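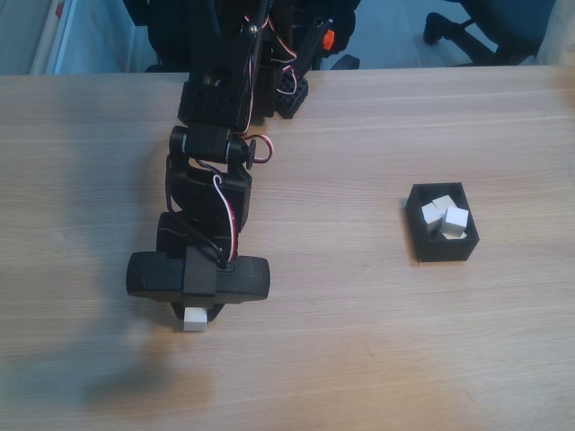
Perch keep floating when I let them go in deep water – what am I doing wrong?

Print this page | E-mail this page

ramp_rat

I've been fishing Gratcombe Reservoir since we moved out here, mostly off the bank, and this winter I finally got a little boat and started going out to the deep hole by the dam. The perch out there are so much bigger than anything I ever caught from shore! But I've got a problem. There's a limit of 15 and I usually only want enough for supper, so I let a lot of them go, and half the ones I let go just lie there on top with their bellies up. Some of them kick around in circles for a while and then quit. The gulls have figured me out and follow the boat now.

I'm not handling them rough. Wet hands, small hooks with the barbs pinched, and they're back in the water in a few seconds. My depth finder (it's an old Imico, came with the boat) says I'm in 45 to 50 feet when this happens. When I fish the weed edge it never happens at all.

A man at the ramp told me to stick a needle in them to let the air out. My neighbor says that's a good way to kill a fish. The shop has a couple of gadgets that are supposed to send the fish back down, but I don't want to spend money on something that hangs in the garage. Does any of it work? And if I'm going to kill them anyway, should I just be keeping them? I feel pretty lousy about it.

9_weight_wanda

You aren't doing anything wrong with your hands, it's the depth. A perch has a swim bladder and it can't let gas out of it quickly, so when you crank one up from 50 feet the gas swells up and the fish can't swim back down against it. If you look in the mouth you'll sometimes see what looks like a pink balloon. People think that's the swim bladder poking out, but it's usually the stomach that's been shoved forward. Please don't poke it with anything!

I used to carry a needle myself and I stopped. You have to go in through the side at just the right spot and the right angle, with something clean and hollow, and on a perch the whole target is tiny. I'm sure a few people do it well. I was bouncing in a boat with cold fingers and I don't believe I was one of them. Some states also have rules about it one way or the other, so read your regulation booklet before you try.

What I do now is use a weight. You can buy a descending clip (Bostitico makes the one I have, it's basically a spring clamp on a cord) or you can make one from a big barbless hook and a heavy sinker. Clamp it on the lower lip, let the fish ride down on a hand line, give it a tug near the bottom and it comes free. I lost the first one I had over the side because I never tied off the cord, so tie off the cord. It does work best if you do it right away. A fish that's been in the livewell for twenty minutes while you make up your mind is a much worse bet.

The bigger thing though is to decide before you drop a line. If I'm out deep I keep what I catch, up to what I'll eat, and then I pull up and go shallow. No sorting. If they're running small in the deep hole I leave right then – I'm not going to go through thirty little ones to get to the good ones. In under 25 feet or so I hardly ever see a floater.

And on "should I just be keeping them", yes, as long as they're legal and you're under your limit. Once you're at your limit you have to stop fishing for them out there.

buchanan_bobber

just reel slower. i fish Buchanan all the time and never have this problem

9_weight_wanda

Isn't Buchanan 20 feet deep at the most? Reeling slower won't help much from 50. The fish would need hours to adjust and you'd be there until dark.

buchanan_bobber

ok its 22 by the bridge but fair enough

ramp_rat

Thank you both, that makes a lot of sense. I went out this morning and kept my first 9 from the deep hole, all decent ones, then ran over to the weeds and played around until lunch. Let a bunch go and every one of them shot off like it was mad at me. Still going to make one of those hook and sinker things for the odd fish I can't keep. How heavy a sinker do you use for perch?

9_weight_wanda

I use 3 ounces. Go up if it's windy and you're drifting, or the line goes out sideways and you can't feel when you're near the bottom.

Related items
Best time of day for winter perch
Can I use two rods from a boat at Gratcombe?
Old Imico depth finder goes blank when the motor starts
Getting the fish smell out of a livewell
Weed edges on Buchanan – where to start
Pinching barbs without snapping the hook
See all 206 items in Lake Fishing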